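Nuvbridge Restore, file recovery for Windows and Mac. Version 20 is out, get it from the Drotberg download page. Same license key as before, no need to re-enter.

## What it gets back

- Deleted files, emptied recycle bin, formatted cards
- Photos, video, office docs, zip archives
- Project folders with the folder names intact (most of the time)
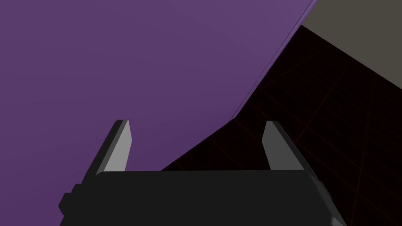

## Before you scan

Stop using the drive. Dont install Nuvbridge on the disk you lost files from, use a USB stick. Quick scan first, deep scan only if quick comes up short. Deep scan on a 2,000 GB drive is an overnight job.
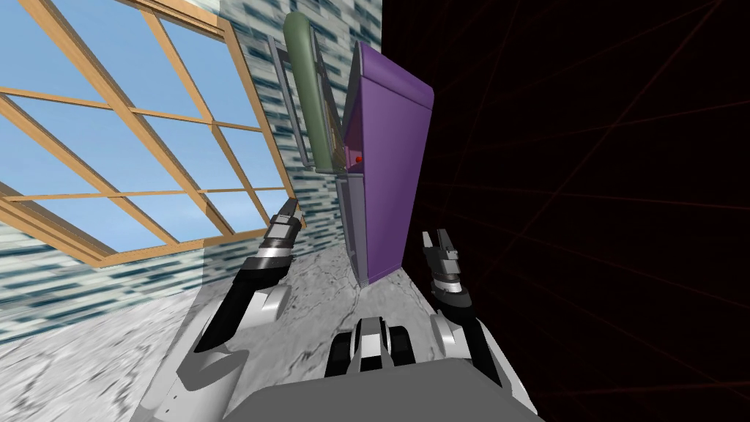
## Preview and file types

Preview works on 917 file types now. Veretti raw files still no thumbnail, they recover fine tho. Fix planned for September.

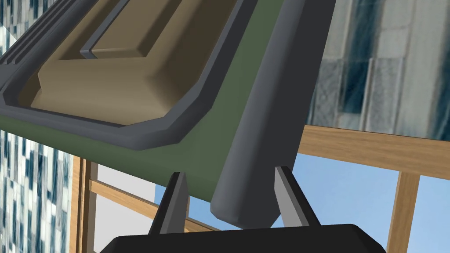
Preview is free, saving is what needs the license. Scan, look thru the results, then decide. Check the thumbnail at full size before paying. Zoom in on teh edges between colors, damaged files usually show blocks or a gray band there. Clean preview = clean save.

Bulk licenses and Oosthuizen server add-on: ask Hashini Siddiqui, sales desk, mornings best.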